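Kistbridge Evening Courses
Order at the Desk – handout for unit 4: Cables, notebooks and small boxes
Version 2020-08-31

In unit 3 we emptied the drawer and threw away what was broken. In this unit we work with what stayed. Please read the handout before the class, and bring at least three cables of your own, a notebook and one box with a lid.

4.1 Sorting before storing

Put everything on a free part of the table and do not start with the box. Lay the cables next to each other, with a hand's width between them, so that each one can be picked up without pulling another. Cables which are longer than 90 cm go to the side; we treat them in unit 5. A thick cable needs a wide loop. A thin one can be wound smaller, but never tightly around the fingers, as this bends the wire near the plug.

There are two shapes we use in this course. The long loop is made by folding the cable back on itself, and it lies flat in a drawer. The round coil takes less length but more height – it is better for a box.
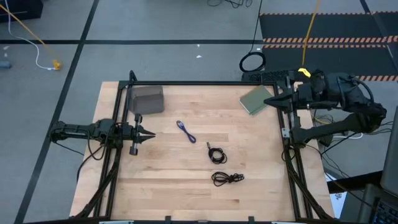
Fig. 4.1. Cables on the table before storing: a long, narrow loop (blue-purple) and a compact round coil (black). Olive-green notebook at upper right.

Compare the two shapes with your own cables and decide for each one which is more suitable. If the connector is heavy, let it stay on the outside of the coil.

4.2 The notebook

Write one line for every cable: color, plug, and the device it belongs to. The participants from Abdella used a printed list last year, and it was also good. Keep the notebook in the same place as the box.

4.3 Exercise (16 minutes)

a) Lay out your cables and make one long loop and one round coil.
b) Write the lines in your notebook.
c) Put all in the box, close it, and open it again. Can you take out one cable without moving the others?

Homework for September: repeat the exercise with one drawer at home. Reading: Priltden course book, page 27.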